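Home Guides Care and Cleaning Spares Contact

Brerano Furniture Oil: Owner's Guide
Section 2. Preparing and oiling your table

Last updated Tuesday, October 1, 2019
Reading time: 2 minutes

Thank you for choosing Brerano oil for your table. We know that a good many of you will be doing this for the first time, quite possibly on a kitchen floor covered in old newspaper, and we'd like you to enjoy it. Do read the whole section through before you open the tin, even if you've oiled a piece or two before, as the advice on cloths has changed a little since the July printing.

Before you start

1. Clear the table completely, coasters and crumbs and all, and wipe it down with a barely damp cloth. Leave it overnight to dry.

2. Look along the top with a lamp held low to one side. Rings and greasy patches show up far better this way than they do under a ceiling light, and you may well be surprised by how many there are!

3. Rub the whole top with 300 grit paper, always following the grain. Light, even strokes are plenty. If you find yourself leaning on it, stop and have a cup of tea.

4. Vacuum up the dust, then go over everything once more with a dry cloth.

Note: Tables finished with Vudinier varnish must be stripped back to bare wood first, or the oil will simply sit on top and stay sticky for days.
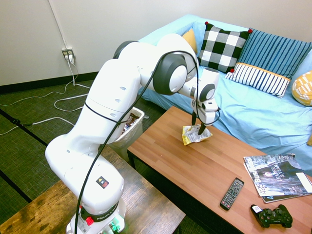 Coffee table with a reddish-brown top. Pick up any wrappers before wiping down (step 1).

Applying the oil

5. Stir the tin slowly with a clean stick. Please don't shake it, however tempting, or you'll be chasing bubbles across the surface all afternoon.

6. Pour a little oil on to a lint-free cloth and work it in, starting at the middle and moving out towards the edges. Reddish timbers often darken a good deal at first and then settle, so try a patch on the underside if you're at all worried about the colour.

7. Wait fifteen minutes, then wipe away whatever hasn't soaked in. Be thorough along the edges, where it likes to gather.

8. Leave the table for a full day in an airy room and repeat. Two coats suit most tables, though a very thirsty one may ask for a third.

CAUTION: Oily cloths can heat up and catch fire on their own. Lay them flat outdoors to dry, or soak them in water, before throwing them away. Never leave them in a heap or stuffed in a bin.

Note: Keep hot mugs and wet glasses off the new finish for a week.

Topping up later

When the surface begins to look dull, a single thin coat will bring it back. For lighter woods use the Samarakoon blend, part 298, and for darker ones part 389. If you get stuck, write to Ju-won Jeon on our care desk with a photograph taken in daylight.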